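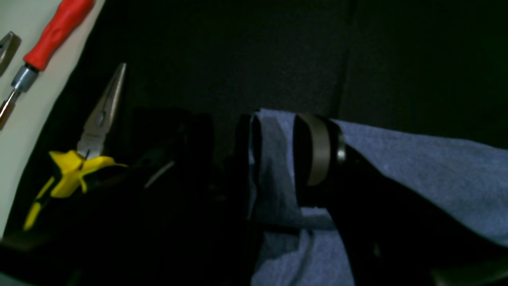

Rules for Robots: How People Stay Safe Around Machines That Move

You probably follow safety rules every day. You look both ways before you cross the street. You carry scissors with the points facing down. You wear a helmet on your bike.

Robots have safety rules too. Some are built into the robot by the people who make it. Others are for the people who work next to it. Both kinds matter, and this page explains the main ones.

Why does a robot need rules?

A robot does what its motors and its program tell it to do. If the program says "move the arm to the left," the arm moves to the left. It may not know that a person is standing there, or that a cup of water is in the way. Some robots have sensors that help them notice these things, but sensors can miss something, just as your eyes can.

A robot arm can also be much stronger than it looks. And it doesn't get tired, so it can make the same mistake over and over until someone stops it.

What is a standard?

A standard is a set of rules that many people have agreed on and written down. Think of the plug on a lamp. It fits the outlet in your kitchen and the outlet at your friend's house, and that works because the companies that make plugs and outlets follow the same standard.

There are standards for robots as well. They say things like how a stop button should work and what has to be tested before people can stand near a robot. Engineers, factory workers and safety experts write them together. It can take years, and when robots change, the standards have to be changed too.

A standard can be a long document with many pages. Most people who work with robots also have a short list of shop rules taped up where everyone can read it.

Rule: Look at the space first

Before a robot arm starts moving, a person should look at everything it can reach. This area is called the work space. It is usually bigger than you would guess, because the arm can stretch out and swing around.

Some things belong in the work space and some don't. Suppose a robot is learning to pick up a cloth. The cloth belongs there. A screwdriver or a pair of needle-nose pliers may belong there too, if the robot is going to use them later or if it is practicing how to work around them. What matters is that a person has decided where each thing goes. A tool that somebody simply forgot could get bumped, dragged or knocked onto the floor.

Pointed tools need extra thought. Good practice is to lay them flat, where they can't roll, with the points away from the place where people stand.

Rule: Know where the stop button is

Almost every robot work area has an emergency stop button. It is often big, red and shaped like a mushroom so that you can hit it with your whole hand. Pushing it makes the robot stop.

Everybody who works near the robot has to know where the button is. They have to be able to reach it, too. A stop button behind a stack of boxes is not much use.

After the button has been pushed, the robot should not start again all by itself. First a person finds out what went wrong. Then the person resets the button, and only after that is the robot given a new command to start.

Rule: Go slow when people are close

At the Stikalis workshop, where students come to learn about robot arms, there are two speeds. The arm may move up to 2000 millimeters in one second when the doors are closed and all the people are outside. That is 2 meters, longer than most beds. When a door is open, the arm may not go faster than 250 millimeters per second, which is slower than you walk.

Going slow gives people time to step back. It also means the arm pushes less hard if it does touch something.

Different workshops have different numbers. The right speed depends on how heavy the arm is, what it is holding, and how close people will be.

Rule: Grip only as hard as you need to

The part of a robot that holds things is called a gripper. Many grippers have two fingers that close together, a little like your thumb and pointer finger.

Try this. Pick up a tissue, then pick up a full water bottle. You used a different squeeze for each one and you didn't have to think about it. A robot has to be told, or it has to measure the squeeze with a sensor.

Cloth is tricky. It bends, folds and bunches up, so it looks different every time the robot picks it up. If the fingers squeeze too lightly, the cloth can slip out. If the robot pulls too hard on a corner that is caught on something, the cloth can tear, or whatever it is caught on can come along with it. For this reason many programs set a limit on how hard the arm may pull. When the limit is reached, the arm stops and waits for a person.

Rule: Keep loose things away from moving parts

Joints are the places where a robot arm bends. Fingers, hair and sleeves can get pinched there. People who work near robots tie back long hair, roll up or fasten their sleeves, and take off scarves and dangling necklaces.

Gloves sound like a good idea, but sometimes they aren't. A loose glove can get caught in a moving part. The shop rules should say when to wear them – and when to leave them off.

Rule: Write it down

If something goes wrong, even something small, it goes in the log. A log is a notebook or computer file where people keep track of what happened. "Arm bumped the table, no damage" is a good entry. So is "Cloth got stuck under the gripper, pressed stop."

Small problems are worth reading about. If the same one shows up 4 times in June, the people in charge know what to fix in July.

Words to know

Emergency stop: a button that makes a machine stop right away.

Gripper: the part of a robot that holds things.

Joint: a place where a robot arm bends or turns.

Log: a record of what happened and when.

Sensor: a part that measures something, such as light, distance or force.

Standard: rules that many people have agreed to follow.

Work space: all the places a robot can reach.

Something to try

Ask a friend to be the robot. The robot keeps its eyes closed, sits at a table and moves one arm, slowly, only when you give a command. Put a folded towel on the table along with 6 soft or unbreakable things. Now tell the robot how to pick up the towel without touching anything else. Agree on a stop word before you begin.

When you are done, write three rules that would have made the job safer or easier. Then trade places and use your rules.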